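Teaching by repetition: the Dosard project at Rarnenham

18 May 2018

The Rarnenham laboratory began collecting demonstrations for its Dosard manipulation program in February. Bianca Anghel, who leads the data group, and Cornel Mihăilă, who is responsible for the learning software, met with the newsletter to discuss the progress of the work.

Ms. Anghel explained that each demonstration records an operator guiding the arm through a single short task, such as placing a piece of toy fruit in a cup. A set consists of 200 demonstrations, and an operator completes no more than 12 before handing over to a colleague.

"People become efficient very quickly, and an efficient operator tends to repeat the same path," she said. "We would like the system to learn from variety. The change of operator is the simplest way to get it."

The position of the objects is also altered before every recording. Under the current protocol the operator may turn them, spread them apart or lay the cup on its side, provided that everything remains within reach of the arm.
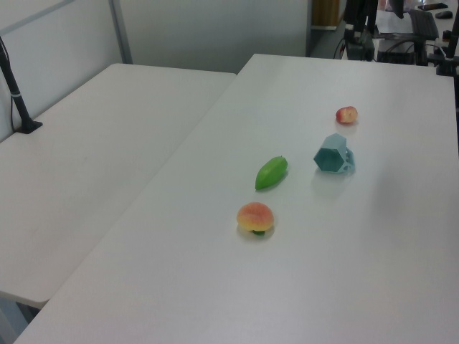
Mr. Mihăilă noted that this practice was adopted after the first set, in which the cup had always been left upright. The trained model performed well under those conditions and poorly under any others.

"It had learned one cup in one position," he said. "We discarded very little of that set, but we had to collect a second beside it, and that cost us 2 weeks of operator time."

Failed attempts are now kept and labelled separately. Ms. Anghel considers them valuable, particularly where the operator loses hold of an object and recovers it. Mr. Mihăilă was more cautious, observing that his group has yet to settle how such recordings should be weighted in training.

The recordings are reviewed through Sukano, the laboratory's annotation tool, and the resulting models are stored under the name Ene. Access for partner groups is being arranged.

Asked what the project requires most at present, Ms. Anghel replied that she would welcome five additional operators. "No experience with robots is necessary," she said. "We look for patience, and for people who will tell us when an instruction is unclear."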